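Home | Sites | Checklists | Forms | Log out

Gronen Demonstration Floor: Walk-Round Checklist, Hand-Held Gripper Sessions
Site: Rovomano showroom, bathroom display area
Task on the sheet: bottle pick-up and hand-over, shown by hand
Completed before the July block. Marks are OK, FIX or N/A. "Sort of" is still not a mark, whatever the last sheet says.

1. Walking route clear of cables: FIX
Black cable coiled on the tile, white ones on the other side by the tub. A person watching two grippers is not watching their feet. Tape down or reroute.

2. Plugs and adapters off the floor: FIX
See item 1. Same floor, same complaint.

3. Loose display stock moved back from the standing area: FIX
Cardboard boxes, a faucet, a brush. I understand it is a showroom and that things must be shown. They can be shown farther away.
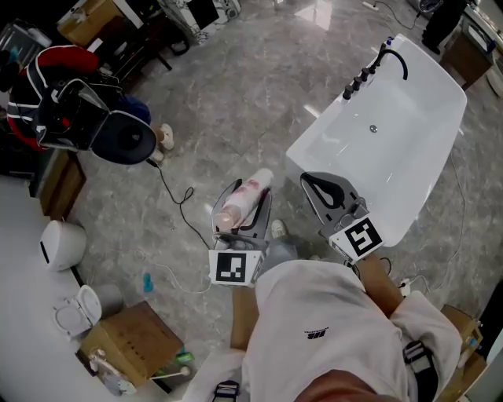 Bottle in left gripper, right gripper open, beside the tub.

4. Closed shoes on the person demonstrating: OK
White sneakers have my blessing. Sandals do not, and we have had that talk.

5. Straps and buckles fastened, no tails hanging near the jaws: FIX
Tuck the ends in. The Chaudhry strap guide covers this on page 2, under a heading in very large type.

6. Marker tags flat, clean and fully visible: OK
No thumbs on the tags, please. Session 19 was mostly thumb and had to be thrown out.

7. Grippers open and close freely before the first take: OK
Squeezed each one 68 times, as the form requires. My hand would like a word with whoever wrote the form.

We use hard bottles with the cap on. Leave the cap on for every take, including the ones where you are sure you'll be careful.

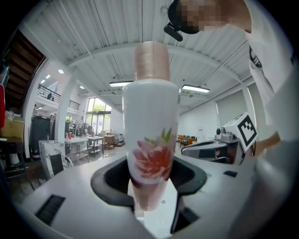
Grip low on the body and hold still for a slow breath before moving off. The Uso software trims the pause later, so don't rush to save it the trouble. A bottle that slips gets recorded as a slip. We have 633 good takes on the books and nearly all the useful arguments have been over the bad ones.

8. Bystanders standing clear of the demonstrator's elbows: FIX
Helpers drift in to look. Agree on a spot before the take and stay in it.

9. Bathtub not used as a shelf: OK
Keep it that way.

10. Spoken "start" and "stop" for each take: OK
Nodding is not speaking.

Recheck items 1, 2, 3, 5 and 8 before the afternoon takes. Initial each one separately; a long bracket down the margin doesn't count.

This site uses cookies to keep you logged in. Accept | Settings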